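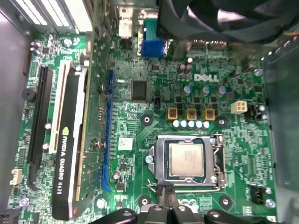

### 3.2 Board preparation and inspection

The boards came from desktop computers withdrawn from office use and collected at the Lacson depot in April. Each board was inspected while still mounted in its case, as earlier handling trials at Grastomdale had shown that removal before inspection made later damage hard to date. Cases were laid flat with the side panel off.

**Figure 3.** Dell motherboard in an open case, with the processor in its socket. Three square chokes lie next to the socket; cylindrical capacitors stand further up the board.

Inspection followed a fixed order: socket and retention lever, mounting holes, chokes, capacitors, then connectors. Capacitors were checked by eye for domed tops and for residue at the base -- the two faults most often reported by Haddad and Zoubi in their survey of 1219 boards. A board with either fault was set aside for parts recovery and took no further part in the study.

Boards that passed were left at room temperature for 24 hours before the first electrical test. Processors were then lifted out, the old thermal paste was wiped off, and the socket contacts were examined under a 12x magnifier. Bent contacts were recorded but not straightened. Two readers graded every board separately, and differences were settled by a third (Prata), who had not seen the earlier grades.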